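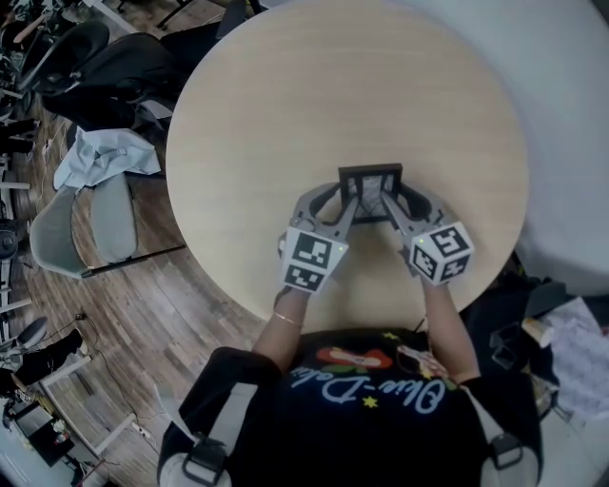
The Round Table Room – A Gallery

Welcome to our favorite corner of the Adams building! We moved our little studio in here in September, and I've wanted to put up a page about it ever since, partly for the people who keep asking where we ended up and partly so I can go on about the furniture. Karabo Nel picked most of it. I picked the table, and I will be taking credit for the table for years.

It's a round one in light wood with a pale, fine grain, and I love everything about it. There's no head of the table, so people just drop into whichever seat is closest and get going. Small things show up so well against that pale top, too. If you've ever lost a tiny black part on a dark desk you'll know why I'm this happy!

The light gray upholstered chair is the one everybody heads for. It's softer than it looks, and someone's light blue something is nearly always over the back of it. The black office chairs came from our old place and they roll beautifully on the plank floor (a bit too beautifully, if you lean).

And the floor! Warm brown wood planks. Anel Botha wanted to put a rug down in the first week and I begged for a month to think it over. We still don't have a rug. With the white walls, that brown does so much to keep the room from feeling like a waiting area, and the chairs would only catch on a rug anyway.

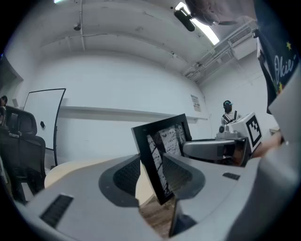 The whiteboard is still leaning against the wall, and I've grown to like it there. We did mean to hang it. Anel bought the brackets, Karabo found the drill, and then we all noticed how handy it is to pick the thing up and carry it over to whoever is talking – so the brackets went in a drawer. A thin black frame, a magnet, and that's all the whiteboard I need.

I'm fond of the long white ledge on the back wall as well. It makes such a clean line across the room, and I have big plans for it involving plants. Karabo says two plants. I say 9. We'll see who gets to the garden store first.

Still on the wish list: a proper home for the cables, a lamp for late afternoons, and hooks by the door for bags. If you have a lamp you're tired of, come by and show us. Mornings are best, the kettle is on from 9, and there's always a chair you can roll up to the table.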